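Snack packing line going automatic, anyone else?

jdekker66
Tenmont is automating our packing in February. The 17 of us on bags are now "handling coaches," meaning we pick things up with grippers so a machine can learn how. I've had worse titles. A bag of baked snacks is a real pain with two fingers — squeeze too hard and you've made crumbs. 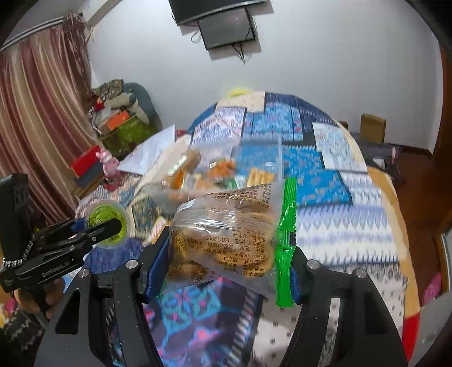
Cups of liquid are their own misery. Pay is the same, my wrists hurt in new places, and I miss talking to Randi across the belt.

ottar_t
Congrats on training your replacement.

frosand
Not how it went at Hedlund. They kept everybody and moved us to changeovers and jams. So many jams.

ottar_t
Kept everybody for how long?

frosand
Two years so far, Ottar. Sorry to disappoint.

jdekker66
Did the hourly rate change with the new job? Ours is "under review."

frosand
Went up a bit. Get it in writing before February.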